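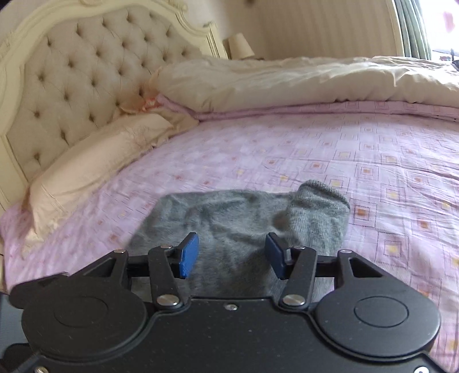
The bed by the window, pink sheet on.

Room 13

Last updated: June

The sheet had come from the shop in Jindonberg, folded so tightly that it kept its creases for a week. She had wanted the plain one. The plain one was sold out, and the woman at the till said the pink was the same cotton and would wash better, so she took it home on the bus with the squares facing inwards.

Her mother's headboard had arrived two days before. It took three men to get it up the stairs at Vevard House, and one of them asked where she wanted it and then didn't wait for the answer. Now it stood against the cream wall with its carved top and its rows of deep buttons, much too grand for a rented room. She had offered it to her brother first. He said his ceiling was too low, though he had never measured it.

She started with the corner by the lamp. Her mother had always started there, pulling the elastic down hard and then going round to the other side, and she had never let anyone help. It was a job for one person, she said. Two people only pulled against each other.

The far corner came off when she did the near one. She did it again. The third time it held, and she ran her arm across the middle to push the wrinkles towards the edge, where most of them stopped and stayed.

The cat, Plutus, had been shut in the kitchen and was complaining about it.

There were two pillows in the bag. She put one satin case on and leaned the pillow against the headboard, and then she sat down on the floor with the other case in her lap. It smelled of the cupboard at home — soap, and the brown paper her mother laid on the shelves. The firm that was clearing the house had sent its bill that morning. It came to 239 pounds, and 72 of that was for the wardrobe, which they had had to take apart on the landing. She had paid it on her phone before breakfast so that she wouldn't have to look at it again.

When she was small she used to press her thumb into the buttons, one after another, until she was told to go to sleep. She had never got to the end of a row. She thought about trying it now, and got as far as kneeling up on the mattress, but the daylight was strong on that side and anyone in the flats across the road could have seen her.

She got down and straightened the place where her knees had been.

At four o'clock her brother rang. He wanted to know if it had fitted.

"It fits," she said. "It's up."

"What does it look like?"

She looked at it for a while. "Like her room," she said. "With the wrong sheet."

He laughed, and then neither of them said anything, and then he asked whether his ceiling might be high enough after all. She told him to go and measure it. She could hear him opening a drawer to find the tape.

She let the cat out of the kitchen while she waited.

Contact: Rana Stories, PO Box 173 | © Rana Stories. All rights reserved. | Back to top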